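Gisitz 4 Adds Built-In Backup Tool, Drops Old Config Format

The developers of Gisitz, the open source calendar and contacts server for Linux, have released version 4 after a test period that began in November. The update adds a backup tool, a new permissions model for shared calendars and support for running several domains from one installation.

It also removes the old single-file configuration format. Servers that still use it will refuse to start after the upgrade until the file is converted. A command included in the package does the conversion and leaves the original in place under a new name.

Gisitz stores appointments and address books for small offices, schools and households that prefer to keep that data on their own machines. Phones and desktop programs connect to it over the standard CalDAV and CardDAV protocols. Nothing changes on the client side in version 4, and existing accounts should keep syncing without new passwords.

The backup tool, called Dorine, was a separate project until last year. It copies calendars, contacts and account settings into a single archive while the server is running. Administrators can restore everything or pick out one user's calendar. Archives can be encrypted, though the option is off by default.

According to the release notes, 2636 changes went into the new version. Many of them are in the database code, which was rewritten to cut down on locking when a lot of people edit the same calendar. In the project's own test, a server with 100 connected users finished a full sync of a shared calendar holding 3733 entries without a timeout. The previous version timed out on the same hardware.
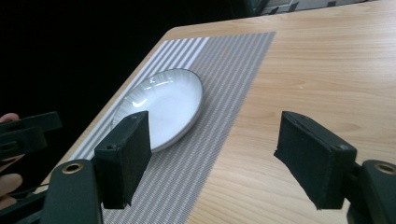

Humaira Swati wrote on the project's mailing list that the conversion command worked on two of her three servers and stopped on the third, where the old file contained a comment with an accented character. She asked for the error message to give a line number.

A fix for that problem is planned for the first maintenance release. Until then, the developers recommend removing comments with non-ASCII characters before running the command.

Permissions for shared calendars have been split up. Until now a user could either read a calendar or change everything in it. Owners can now let someone add events without being able to edit or delete existing ones, and can hide event details so that only free and busy times show. Shares created under the old system are carried over with the same rights they had.

The multiple domain feature was written mostly by Shazia Naqvi. Each domain gets its own user list and its own administrator, and storage limits can be set per domain. LDAP logins work with the feature, but single sign-on is still limited to one domain per server.

Packages are available for Debian, Ubuntu, Fedora and openSUSE, along with a container image. The web interface, Harlow, has to be updated at the same time, as older releases of it cannot log in to a version 4 server. The third-party Gulyás theme does not work with the new Harlow yet.

Version 3 will get security fixes for another year. The issue tracker listed 1204 open reports on the day of the release, and those filed only against version 2 will be closed in the coming weeks.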